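## Window and sill repairs at the Odbridge building
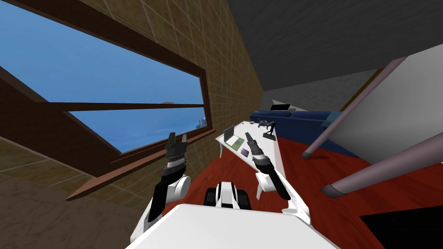
Issue 40, page 2

2023-04-25

Work on the older windows at Odbridge starts in June. Hordiienko will do the job, one floor at a time, beginning at the top. Each room should be out of use for two days.

The wood trim was last painted before most tenants moved in, and several people have reported drafts and sashes that stick. The crew will sand and repaint the trim, replace worn seals and free up any latches that no longer close. Panes will be changed only where the glass is cracked.

Before your days come up, please clear the sills and move desks and chairs at least 30 inches back from the wall. Take down blinds if they belong to you - the building's own blinds will be removed by the crew. Plants can go in the hallway but not on the stairs.

Sanding is noisy and will be done before noon. The paint is water-based, though there will still be a smell on the first day. Keep the windows open overnight if the weather allows.

Tenants at Illport had the same work done last year and asked for more notice, so a schedule will be posted by the mailboxes and sent out through Plidix. If your dates don't suit you, reply to the Plidix message and ask for a swap.

The front entrance doors are a separate job. Prices for those are still coming in.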